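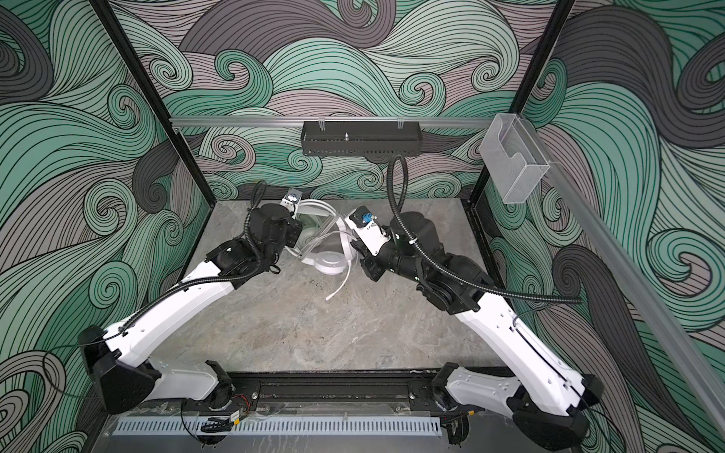 White headset on the gray marble-pattern top, with its cable run out toward the front.

Pusholm marble-pattern table covering: four months of use

I bought the Pusholm covering in April to go over a work table that had gotten too scratched to clean properly. It is a self-adhesive sheet, light gray with pale veins and a scattering of small dark specks. I paid 90 dollars for enough to do the whole top with some left over for mistakes, and I needed the leftover.

The other options I looked at were a cut stone top from Dondedari, quoted at 1596 before delivery, and a ready-made Litside table with a solid surface at 899. Both are better products. Neither made sense for a table that gets tools, cables and coffee cups put down on it all day.

Putting it on

The sheet comes rolled and wants to stay rolled. I left it flat on the floor overnight with books on the corners, and by morning it was manageable. The instructions say one person can do the job. I would get a second person for anything longer than your arms can reach, mainly to hold the backing paper while you work the squeegee.

I started from the back edge and peeled a hand's width of backing at a time. Small bubbles pushed out easily. One larger one would not, so I pricked it with a pin and pressed it flat, and I can't find the spot now. The adhesive lets you lift and reposition for the first few minutes. After that it grabs hard, and if you pull it up you will stretch the pattern.

Corners were the worst part. The leaflet shows a neat fold like wrapping a present. Mine came out thick and lumpy, and I ended up cutting the corners out and butting the edges together. A hair dryer on low helped the sheet bend over the front edge. Buy a new blade before you begin. I used an old one for the first trim and it dragged.

How it looks

Good from standing height. The veining is faint and does not repeat in an obvious way unless you go looking for it, and the specks help hide crumbs and dust. It is a calm background, which I wanted, as the walls here have a swirling wave-pattern wallpaper and there is already plenty to look at. White things show up well enough against it. A black table would be better if you lose a lot of white cables.

Up close you can tell it is a printed sheet. There is a slight sheen under a desk lamp, and the edges have a thin line where the pattern stops. If you want people to run their hand over it and believe it is stone, this will not do it.

Wear so far

Coffee wipes off with a damp cloth. Ballpoint came off with rubbing alcohol, though I had to go over it twice. Permanent marker left a gray shadow that is still there, near the left side.

Heat is the weak point. The leaflet says to use a mat under anything hot and I would take that seriously. I put a mug straight from the microwave on it once and got a soft ring that took a day to flatten out.

Scratches are better than I expected. Keys and plugs slide across it without leaving anything I can feel. A screwdriver tip did go through in one place. I patched it with an offcut, lining up a vein as well as I could, and the patch has held.

The front edge has started to lift along a short stretch where sleeves rub against it. I pressed it back with the hair dryer and it came up again two weeks later. Contact glue fixed it. Phùng sells a matching edge strip that would probably have prevented this, but it costs extra and I only found out about it afterward.

Would I buy it again

Yes, for a work table or a shelf. I would not put it on a kitchen counter next to a stove, and I would not put it in a rental without testing a corner first, as I have no idea how cleanly it comes off after a year.

Rating: 4 out of 5. I took a point off for the front edge and the corner instructions.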